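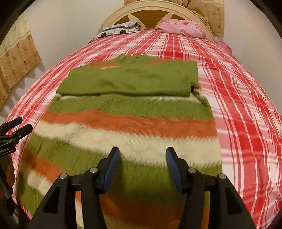 So I finally made it to the Kutell open day! I've been meaning to go ever since I got serious about knitting, and every year something came up (last time it was the flu, the year before that I just plain forgot). Kutell is a small spinning mill that makes yarn for hand knitters, and once a year they let regular people wander through and ask nosy questions. I asked a lot of them.

Parking was a pain. The lot holds maybe a third of the cars that showed up, so I ended up on the grass by the creek and walked back in my good shoes. Tickets were 7 dollars at the door, which got you a hand stamp, a map and one free coffee. The coffee was fine.

They take you around in groups of 15, and ours was led by Ah-rin Min, who runs the dye room. She talks fast and walks faster. We started in the wool store, where the fleeces come in, and oh my gosh the smell. I love it, but a couple of kids in our group absolutely did not. She let us stick our hands into a bag of raw fleece and my fingers were greasy for an hour afterward. Lanolin, best hand cream there is.

Then the carding room, and it is LOUD. You get foam earplugs and after that it's all pointing and nodding. The carder is older than my mother and they call it the Steliler, after the name cast on its side. It takes these matted clumps and turns them into a soft web so thin you could read through it. I could have stood there all afternoon, but we got waved along to spinning, where I took a bunch of blurry pictures of bobbins that I won't be sharing.

The dye room was my favorite. Every batch of green gets checked against a card by the window, in daylight, and if it's off they dye it again or sell it as seconds. I asked why two skeins with the same color name never match in my stash, and she laughed and asked if I'd looked at the lot numbers. I had not. I'm a lot number person now, I promise.

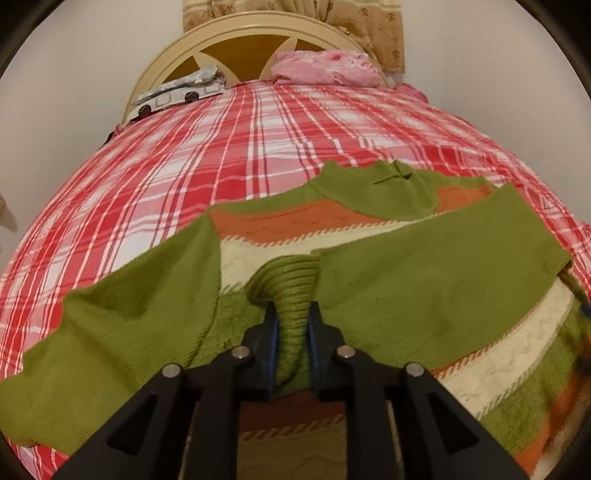 There was also a talk on finishing, up in the old canteen, and I learned more there than I have in nine years of ripping things out. Ribbing needs a smaller needle than you think, at least two sizes down if you want it to spring back. Don't block ribbing stretched out, ever. And when you change colors in a stripe, carry the old yarn up the side if the stripe is short and cut it if it's long, even though weaving in ends is the worst job in the world. I took two pages of notes and then left them on the chair, so that's all you're getting.

The shop was a zoo. I'd told myself one skein and came out with 18 balls of Yook, their worsted weight, plus a bag of Ratico seconds in a weird mustard. No regrets on the Yook. The mustard I'm less sure of, it looked a lot warmer in the store.

If you're thinking of going, they're doing a smaller thing in December, shop and dye room only, no carding. Bring cash for the food truck and wear shoes you don't care about. The dumplings sold out before I got up there.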